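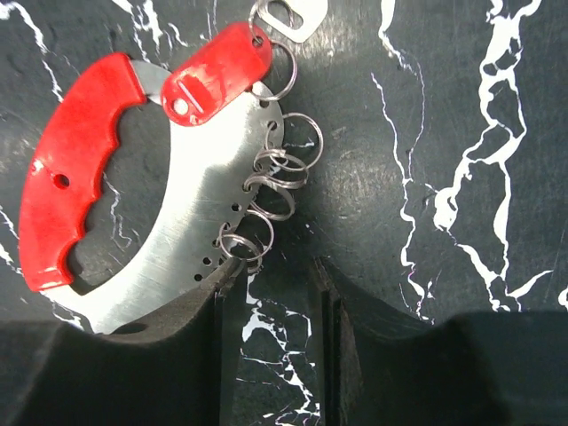

4.3 Objects without an agreed name

In the two previous sections we treated the objects for which the members of a household used the same word, or at least words with the same meaning. In the present section we turn to the smaller group for which such a word was missing. In the interviews these objects were called "the thing," "that one," "the red one" or simply were pointed at. They are of interest for our question, as the place of an object in a kitchen is usually explained by its name: a bread knife lies with the knives, and a soup spoon lies with the spoons. When the name is missing, the place must be found in another way.

The material comes from the 70 households in Bruvov and Permont that were introduced in Section 3. The full inventory of drawers, hooks and shelves has 1,414 entries. We coded an entry as "unnamed" if two adults of the household were asked separately and neither gave a noun more specific than "tool," "thing" or "gadget." Single-person households were asked two times, with an interval of one week. The second coding was done by Ida Ruppert, who did not take part in the interviews and had access only to the transcripts.

4.3.1 One object in detail

Figure 4 shows the object which led to the longest conversations. It is a thick arc of brushed stainless steel with a glossy red plastic grip around its outer curve. Along the inner curve there is a row of small drilled holes. The grip has rounded notches for the fingers and a small hole near its middle. A second and smaller red piece is fastened to the upper end of the arc with a rivet or pin. It has a long narrow slot, and a split ring goes through its far end.

We placed this object in front of the members of 12 households in Permont in February and asked three open questions: what it is, how it should be held, and where it should be kept. The participants were allowed to pick it up. We did not tell them what it was made for, and we will also not discuss its intended use here, as the aim was to learn how people reason when this knowledge is not available.

The answers to the second question were the most uniform. Almost all participants took the object by the red grip at once and laid their fingers in the notches. Several did this while they were still saying that they had no idea what they were holding. A retired teacher formulated it in this way: "I don't know what it does, but it knows where my hand goes." Only one participant held it by the smaller red piece, and he changed his hold after a few seconds.

The answers to the first question went in many directions. The steel made people think of scraping or cutting, and some of them moved a thumb slowly along the metal in order to test it. The row of holes was understood as a kind of scale, as a help for draining, or as a way to save weight. One couple discussed for several minutes if the holes had a purpose at all. She believed that every hole in a tool is made for a reason, and he answered that their cheese grater at home had one hole which was certainly a mistake of the factory. The slot in the smaller piece received less attention. Where it was mentioned, it was compared with a bottle opener, a whistle or a belt loop.

The third question gave us the result which is most relevant for this paper. The participants who had just said that the object was unknown to them had nevertheless a clear opinion about its place. Most of them wanted to hang it, and they pointed to the split ring as an argument. "If it has a ring, it wants a hook," said a participant whose own kitchen had no hooks at all. A smaller group preferred the drawer with large utensils, mainly on account of the curved form, which they expected to be annoying between forks and spoons. Two persons would have kept it outside the kitchen, with the keys or in the garage.

4.3.2 From features to places

When we compare these answers with the unnamed objects in the inventory, the same order can be seen. A feature for hanging (a ring, a loop, a hole at the end of the handle) had the strongest influence, provided that a hook or rail was present in the room. After this came size. Material had a weaker influence than we had expected from the work on named utensils, and color had almost none, although color was the word that people used most often when they spoke about these objects to each other.

This last point needs a comment. In the household conversations, "the red one" is a good description so long as there is only one red object in the drawer. It helps another person to find the thing, and it says nothing about where the thing belongs. We therefore suggest to keep apart the words for finding and the words for storing. For named objects both tasks are done by the same noun, and the difference stays hidden.

Kai Stöcker has proposed in discussion that the unnamed objects are mostly gifts, and that they are kept out of politeness to the giver. Our interviews give partial support for this. In Bruvov many of them had arrived as presents or had been left by a former tenant. In Permont the owners had more often bought the objects themselves and had later forgotten the purpose. We did not ask about the origin in a systematic way, so the comparison should be read with caution.

A further limit is that the object in Figure 4 was shown on a stone surface and without other utensils near to it. In a full drawer the neighbors of an object can suggest a meaning. Section 4.4 returns to this problem with the shared kitchens of the Gerlach residence, where the drawers were left as they were found.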